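The Ferry Book

The ferry at Wamside ran on a cable, and the cable had to be greased every other week from the end of March until the river froze. Declan Staniforth had done it for 19 years. He did it from a flat skiff, standing up, with a bucket of grease between his feet and a rag in each hand, and he did not like to be talked to while he was at it.

Abelardo Usuga came to work the ferry in May. He had been a deckhand on bigger boats, down on the coast, and before that he had fixed pumps for a fruit company. He arrived on the morning bus from Bistura with a canvas bag and a pair of boots tied together by the laces. Declan met him at the landing and looked at the boots.

"Those will let water in," he said.

"They always have," said Abelardo.

That was most of what they said to each other the first day. Declan showed him the winch, the ramp and the bell. He showed him where the oil was kept and which of the two thermoses belonged to whom. In the afternoon four cars and a hay wagon came down from the Clegg side, and Abelardo took the fares while Declan ran the engine. The hay wagon was too long for the deck. They took it over anyway with the ramp half up, and the man who owned it stood on the tongue the whole way and held on to a bale.

In the evening Declan brought out the book.

It was a ledger with a green cloth cover, and the ferryman wrote in it every night. The number of crossings went in the first column, the depth at the post in the second, and the third column was for remarks. Declan's remarks were short. Wind. No wind. Dog on line. The man before him had been called Clegg, like the town, and he had written more. There were whole pages about his knee.

"You write it on your days," Declan said. "I write it on mine."

"What do I put in the third column?"

"Whatever happened."

Abelardo took the pencil and wrote, Hay wagon too long. Declan read it and nodded and put the book back on the shelf over the stove.

By June they had split the week between them, with both of them on for Saturdays, when the market was open in Clegg and the line of cars went up the hill past the church. Abelardo rented a room over the hardware store. He had a sister in Urnura who sent him letters, and he read them on the bench at the landing between crossings. Sometimes he read one twice and then sat with it folded on his knee until the bell rang on the other side.

Everyone in Wamside knew a bridge was coming. It had been coming since before Declan took the job. Men had driven stakes with orange ribbons on both banks, and the ribbons had faded to the color of weak tea, and a second set of men had come and driven new ones. The state sent a letter each winter. This year's letter was longer than the others, and it had a map folded into it.

Declan kept the letter in the back of the ledger. Abelardo found it there one night when he was looking for a clean page. He read it standing up, then looked at the map. The bridge was a black line a little way upriver. The ferry wasn't on the map at all.

He put it back and wrote his remarks. Two geese on deck, would not leave.
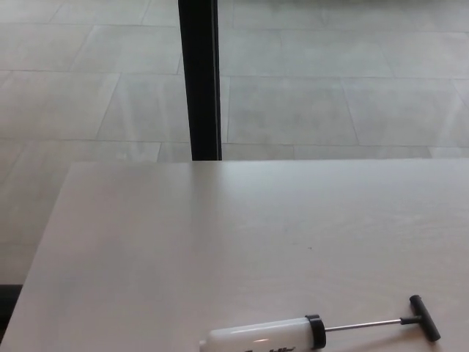
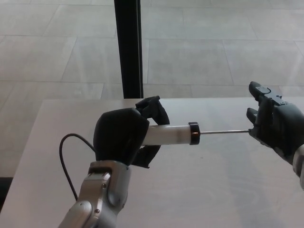
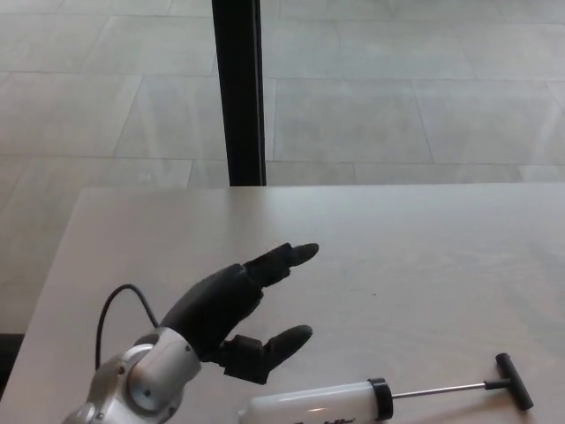 In July the river dropped. By the second week the depth at the post was down to 4 feet, and the ferry scraped coming in to the Clegg landing. Declan laid planks over the mud so that people could walk off without ruining their shoes. Cars had to wait for a push. Abelardo got behind them with his shoulder, and at the end of each day there was mud up to his belt.

On Tuesday the woman from the state came. She had a gray car and a folder, and she asked to be taken across and back without getting out. Declan took her. She rolled the window down halfway and asked him how many people used the ferry in a year.

"It's in the book," Declan said.

"Could I see the book?"

He thought about it while they crossed. The cable ran up dripping over the front wheel and went down again behind. When they got back to the Wamside side he went into the hut and brought out the ledger, and she looked through it on the hood of her car, with her glasses pushed up into her hair. She was at it a long time. She turned back to the pages about the knee and read some of those too.

"Did it get better?" she said.

"He had it operated on," said Declan. "After that he complained about the other one."

She copied some figures onto a yellow pad. Then she told him what she had come to say, and she said it quickly. The money had gone through. They would start on the footings after Labor Day, and the ferry would run until the bridge opened and not after. There would be a payment of 300 dollars a month for a year for any man who had been on the job longer than 12 years. She was sorry there wasn't anything for the other man. She gave Declan a paper to sign that said he had been told.

He signed it against the hut door. The paper had the date typed at the top, 14 July 2026, and a space for the time, which she filled in herself from her watch.

Abelardo was up the hill buying bolts. When he came down, the gray car was gone and Declan was out in the skiff with the bucket between his feet, although it wasn't the week for it. Abelardo sat on the bench and waited. A boy with a bicycle came and sat down next to him, and they both watched Declan work his way along the cable to the middle of the river and stop there.

"Is it broken?" the boy asked.

"No," said Abelardo.

"I have to be home by supper."

"You'll be home."

After a while Declan came back in. He tied up the skiff, wiped his hands and went to the engine without a word, and Abelardo lowered the ramp for the boy. They took him over. The boy leaned his bicycle on the rail and looked down at the water the whole way, and when they scraped on the other side he carried the bicycle off over his shoulder along the planks.

On the way back Declan told him about the footings, and Labor Day, and the money. He told him the part about the other man as well. He said it looking straight ahead.

"Well," said Abelardo. "I've only been here since spring."

"It isn't right."

"It's how they do it."

They tied up. The sun was low by then and the swallows had come out from under the landing. Declan went in and lit the stove for coffee. He took down the ledger and held it, and it was his night to write, but he set it on the table in front of Abelardo's chair and put the pencil on top of it.

"I don't know what to put," he said.

Abelardo sat down. He filled in the crossings and went out with the lantern to read the post, and came back and filled in the depth. Then he looked at the third column. It was a narrow column. He wrote, Woman from state. Bridge to start after Labor Day. He thought a little and wrote underneath, Boy with bicycle home for supper.

Declan read it over his shoulder.

"You don't know that he was," he said.

"He had time."

Declan poured the coffee into the lids of the two thermoses and sat down across from him. Outside the cable knocked against the wheel, the way it did when there was a little wind from upriver.

"There's a man in Bistura with a boatyard," Declan said. "He bought my brother's skiff. He'll need somebody for the winter who can do engines."

"Is he any good?"

"He talks all the time. He pays on Fridays."

Abelardo drank his coffee. He took off the boots and stood them by the stove with the tongues pulled out, and a thin line of water ran from the left one across the boards toward the door. Declan watched it go. He got up and took something down from behind the oil cans – a tin of wax with a cloth folded on top – and put it on the floor next to the boots.

"Not while they're wet," he said. "Do it in the morning."

The bell rang on the Clegg side. They both looked at the clock. It was past closing, and the sign over there said so in red paint, but the bell rang again, two pulls and then one more.

"That'll be the doctor," said Declan, and he was already reaching for his hat. "She never reads the sign."

Abelardo picked up the lantern and went out after him in his socks. He held it high at the end of the landing until the engine caught, then stepped down onto the deck and pulled up the ramp. The boards were still warm. Halfway across they could make out the headlights of one car, pointed at the water, and somebody standing in front of them with one arm up.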